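Kadham Grip Tracker Set-up Guide
Section 7: Teaching the software what open and closed look like

By now you have the Kadham software installed and your hand-held gripper plugged in, and the little status light in the corner of the main window has gone green. Well done, because that was the fiddly part. In this section we'll teach the tracker to read how far apart the fingers are, using only the wrist camera's video. It takes a bit of patience the first time through, and it goes much quicker once you've done it on a second tool.

Before you start, open the Sessions panel and make a new session. Give it a name you'll still recognize in September. Choose Skumico as the profile if your tool came with Skumico fingers, or Generic if you printed your own.

1. Click Width, then Start Live View. Hold a small, firm object between the pads and squeeze until it stays put. A bar of soap does nicely, and so does a deck of cards still in its box.

2. Keep the tool still and press Capture Held. The tracker draws a thin line down the inside of each pad. If a line lands on the object instead, drag it back to the pad by hand and press Capture Held again.
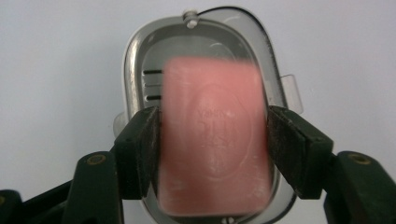 7-2

3. Measure the object across the part you gripped and type the number, in millimeters, into the Known Width box. Please do use a caliper if you can borrow one. A ruler will get you going, but every width you log afterward leans on this one number, and you'll be glad of the extra care.

Note: Lettering and raised shapes on an object can confuse the edge finder. Set Edge Smoothing to 9 for objects like these, and put it back to 7 when you're done.

4. Put the object aside, open the fingers all the way over a plain, pale surface, and press Capture Open. We like a plain background for this step – the tracker is looking for the pad edges, and wood grain or a patterned cloth gives it plenty of other edges to fall in love with. Soft, even light is best. A gentle shadow under the tool is fine, and the tracker will pass over it as long as its borders are blurry.

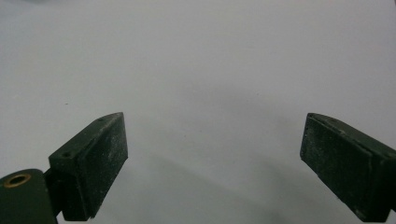 Dust on the pads is worth a word too. Pale flecks on a dark pad look like texture to the software, and it is quite happy to use them as tracking points. The trouble comes when you wipe the pads halfway through a session and the points vanish. So clean them before step 1 or leave them be until you've closed the session, whichever suits the way you work.

5. Open and close the fingers slowly, all the way, while the Width graph is running. You're hoping for a smooth hill. If you see a flat spot with a sudden jump after it, go back to step 4 and recapture.

Caution: Keep your own fingers out of the gap during this step. Your eyes will be on the graph, and it's easy to pinch yourself.

6. If you are running a second tool, add it under Devices and repeat steps 1 through 5 from the beginning. Never copy the width file from one tool to the other, even when the fingers share the same shape. Finger color, camera angle and how much of the housing is in view all change what the tracker sees. When a housing or rail takes up a good part of the view, paint over it in the Mask tab so the planner doesn't mistake it for an obstacle.
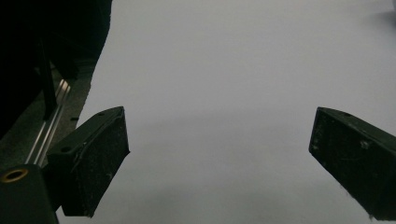

Sandhu wrote in on the Kadham user board that masking works best with the fingers fully open: "I masked mine closed the first time and painted right over the spot where the left tip ends up. The width kept dropping out at the wide end. I did it over with the jaws open and haven't touched it since."

We agree, and the Mask tab now reminds you to open the jaws first.

7. Press Save Calibration. If you see message 2122, the held and open captures came from different sessions. Choose the current session from the list and save again.

You can now send live width readings to the Zutthorpe planner. Turning on that connection is covered in the next section.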